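Finding out why a simulated gripper stops short of the object

We lost most of a week to this fault, so I'm writing down the order I'd check things in next time. The symptom: the arm drives toward a grasp, the planner reports success, the fingers close, and there is nothing between them. The log is all green. I no longer believe a green log.

This applies to a parallel-jaw gripper with a camera mounted on the wrist. Our task runs in the Mesdale simulator with the Kimalitz controller on top. The menu names below are from that pair, but the steps carry over.

Step 1. Replay the failed run and stop it before the close command

Don't look at the end of the run. By then the arm has often backed off and the evidence is gone. Find the line in the log that says "approach complete", note the step number (ours was 982), and pause there. Save the wrist view.
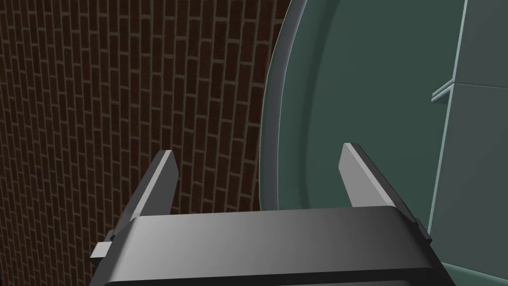

Wrist view, fingers open. Bricks on the left, round green surface on the right, no loose object between the fingers.

Look at what the fingers point at. If there's no target between them or just ahead of them, the close command had no chance, and there is no point tuning grip force. Adeel Mirani spent two days on grip force before anyone opened a wrist view. I'd have done the same, as the error message tells you to.

Step 2. Compare the wrist view with an outside view

A wrist view is easy to misread. Surfaces tilt, straight walls run off at an angle, and distance is close to guesswork. Add a free camera to the side of the arm at the same step and check the gap between the fingertips and whatever is nearest. Measure it with the ruler tool. Don't trust your eye, and don't trust the distance printed by the planner, which comes from the same numbers you are trying to test.

Step 3. Print the tool offset from both sides

Ask the simulator for the distance from flange to fingertip, then ask the controller. They should match. Ours differed by 40 mm. The controller was still loading an old finger model from June, and every target was wrong by the same amount.

A constant error is good news. If the error changes from run to run, skip to step 5.

Step 4. Fix the offset in one place

Delete the copy in the controller config and have it read the value from the robot model file. Thoa Châu suggested keeping both and adding a warning when they disagree. I'm against it - we already had 2 warnings at startup and had all learned to scroll past them.

Restart everything after the change. Reloading the scene alone does not clear the cached tool frame, whatever the manual says.

Step 5. Check the "success" test itself

Open the script and read what it tests. Ours passed if the arm reached its commanded pose, which says nothing about holding an object. Change it to check that the fingers stopped before fully closed and that both finger pads report contact. Expect your success rate to drop. Ours did, and I trust the lower number more.

Before you move to hardware

Run the same target at slow speed with the height limit switched on. The same offset error on a real arm can push the fingers into a table or a fixture. Keep a hand on the stop button for the first run, even if the simulated ones all passed.

Anca Avram has the corrected config. If yours is older than 28th August, ask her for a new copy.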